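Workshop Tips: Cleaning and Storing Old Clips, Tins and Webbing

Most of what comes into a cartridge collection needs less cleaning than you think. If the metal is sound and the stamps are readable, wipe it down, dry it and put it away. The tips below are for the pieces that need more than that.

Check before you clean
Look at every surface under a strong lamp held low to one side. Faint maker's marks show up in raking light and vanish in overhead light. If you find a mark, take a photo of it before you touch it with anything. Also make sure that any clip you are working on is empty. Clips with rounds still in them are a separate job and not one for the kitchen table. Live or doubtful ammunition stays out of the workshop altogether.

Light rust on steel clips
Put a few drops of light machine oil on the rust and leave it overnight. The next day, rub with a rag. If that does not move it, use a sliver of bamboo or the edge of a hardwood stick. Bronze wool comes after that. I don't use steel wool on anything with a stamp on it, and I keep power tools away from clips completely. A wire wheel will take an original finish off in seconds.

Vinegar works on rust but it also strips bluing and leaves the steel gray. Save it for rusty screws.

Brass
Leave the patina. Collectors want it and buyers will mark a polished piece down. Green crust is different and should come off. Use a wooden toothpick and distilled water, then dry with a hair dryer on low.

Painted tins
Warm water with one drop of dish soap, on a cotton swab, in a spot that doesn't show. If color comes off on the swab, stop there. Paper labels should stay dry. Brush the dust off with a soft makeup brush, working from the middle out to the edges so you don't lift a corner.

Wax or oil?
Oil for anything you handle often, wax for anything that goes in a drawer. Microcrystalline wax goes on thin with a fingertip. Let it haze and buff with an old T-shirt. One coat lasts me 5 years in a dry room. Etelka Fodor waxes everything, including hinges, and hers look fine too.

Canvas and webbing
Shake it outdoors, then vacuum through a piece of window screen on the lowest setting. Do not machine wash. Ink stamps run, and old thread gives way at the seams - usually the ones you can't get at to repair. Store it flat if you have the drawer space. If you must fold it, pad the folds with acid-free tissue and refold along different lines every November.

Metal fittings on webbing will rust straight into the cloth. Slip a bit of polyester film between the buckle and the fabric. 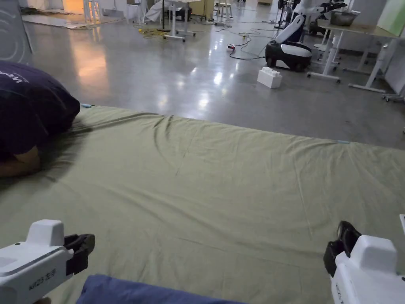
Torquil Yule
Posted 2020-07-10 in Workshop, Storage
Tags: rust, brass, canvas, labels

Storing clips
Small zip bags made of polyethylene are fine. Avoid PVC pages and anything that smells like a new shower curtain. Cardboard boxes and oak drawers give off acid, so line them or use something else. I have 242 clips in steel index card drawers, one bag each, with a silica gel pack at the back of each drawer. Dry the packs in a low oven when the indicator changes color. Follow the temperature on the packet.

Labels
Write the number on a slip of acid-free card and put the slip in the bag. Pencil lasts longer than ballpoint. Don't put tape or stickers on the metal, even "removable" ones. The glue I had to get off a batch of old dealer stickers took mineral spirits and most of an evening.

Keep the list in two places. Mine is a notebook and a spreadsheet, and the notebook has been right more often.

Humidity
Aim for under 50 percent. A cheap gauge will do, but check it against a second one first. Basements are the worst place in the house, and an attic is not much better in summer. An inside closet is usually fine.

Next page: Wooden crates, rope handles and woodworm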